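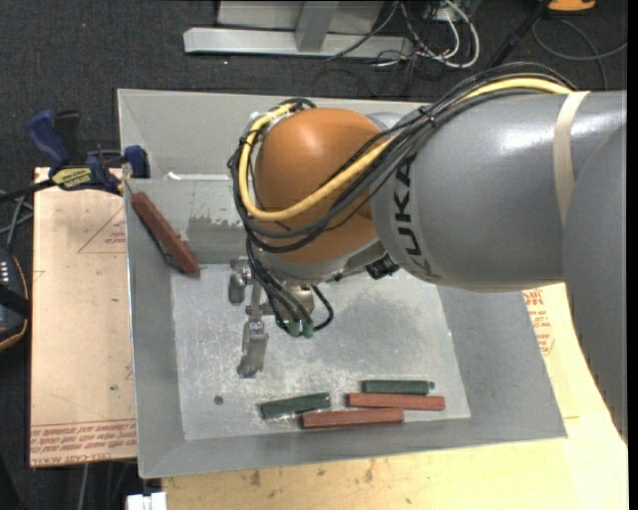

3.2 What we asked the care staff

I spent most of the spring at Brarwood, a senior living home outside Skitetdale, talking with aides about how they learn what a new resident likes. We started with a plain question: who tells you how she takes her coffee? Most aides said the family, then the night shift, then the resident herself (which surprised me, I'd have put her first!). Figure 1 shows an orange and gray KUKA arm with its gripper hanging over an open metal bin. The question about help in general got the longest answers by far. Aides went straight from it to lifting, to hands, to who should be touching whom at bath time.

Figure 1. Robot arm over a bin.

We ended up with 443 short comments, and I coded all of them twice, five months apart. My two passes agreed on some 90 percent, and the leftovers were nearly all about meals, where "choice" and "routine" kept sliding into each other. I left those in both groups. The Cleminell home used the same prompts in May, but with family members in the room, so I report its answers separately in 3.3.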